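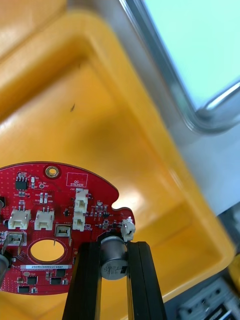
*Red circuit board with a capacitor standing upright on it.*

# Booking and advertising: your questions

I'm Shoshana Ambrose and I run Fokimstead, a small site that lists holiday cottages and sells them a bit of advertising on the side. These are the things owners email me most. I've tried to answer the way I would on the phone, so forgive the rambling. Last updated December 18, 2021.

## Booking sites and fees

**Do I have to leave the big booking sites if I list with you?**

Goodness, no. Most of my owners are on at least one of them and I'd be a bit worried if you dropped everything for me! Keep your calendar in sync and list wherever you like. The only thing I ask is that the price on Fokimstead is no higher than it is elsewhere — guests do check, and then they write to me about it.

**What do you charge?**

A flat £200 a year per property. I don't take commission on bookings, so if you have a brilliant summer the money's yours. Payment is due when your listing goes live and then on the same date each year. If you have a second property, email me before you fill in the form and I'll set both up under one login.

**Can I pay monthly?**

Not at the moment. I did try it and spent half my life chasing cards that had expired.

## Advertising

**Where do the adverts run?**

Three places: the top of our search page, the newsletter, and the regional radio slots we buy as a group each January. The newsletter went to 2,818 people last time, nearly all of whom have either booked through the site or asked to be told about late deals.

**How does the group radio buy work?**

Everyone who joins puts money into one pot, I book the airtime, and the advert talks about the whole region and sends people to a page with all of your cottages on it. Your property won't be named on air (there just isn't time, they're very short). We had 14 owners in last time and I'd happily take more. The order on the page shuffles each time somebody loads it, so it doesn't matter if your cottage begins with a W.

**Is radio worth it when everybody books on their phone?**

I get asked this a lot, usually by owners' grown-up children! I can't promise you bookings. What I can tell you is that visits to the site go up in the weeks we're on air, and that plenty of those people type our name straight into the browser. I like that, as I'm not paying a search engine for the click. Whether they then book *your* place comes down to your photos, your price and your dates, same as ever.

**Should I be buying search ads myself?**

If you enjoy fiddling with them, give it a go with a small daily limit and switch it off if nothing comes in after a month. Bidding on "cottage by the sea" puts you up against companies with very deep pockets. Bidding on your own village is cheaper, and so is bidding on your cottage's name. Do check that one, by the way — type it in and see who's advertising on it. It may not be you.

**Can I see how my advert is doing?**

Yes. Log in, go to Promotions and you'll find views, clicks and enquiries for each week. The figures come from Vututer, the reporting tool we use, and they update overnight, so please don't panic if your advert says zero on its first afternoon.

## Calendars and bits and bobs

**Which calendar systems do you work with?**

Jeron and Nakamura both connect directly. Anything else that gives you an iCal link will work too, but it refreshes less often, so leave a gap before you accept a last-minute booking. I'd ring me if it's for the same night.

**My Nakamura calendar has stopped updating. Help!**

Go to Settings, then Connections, disconnect it and connect it again. That cures it most of the time. If you changed your Nakamura password recently, that'll be why.

**How many photos can I upload?**

Up to 46. Please don't use all of them. Put the best outdoor one first, then the main bedroom, and leave out the close-up of the kettle.

**Can I cancel?**

Any time, from the Account page. If you've been live for less than a month I'll refund the listing fee in full. After that it runs to the end of your year. Radio money can't come back once the airtime's booked, I'm afraid, but you'll get an email from me before I book it.

**How do I get hold of you?**

The contact form is quickest. I answer in the mornings, and a bit more slowly over Christmas.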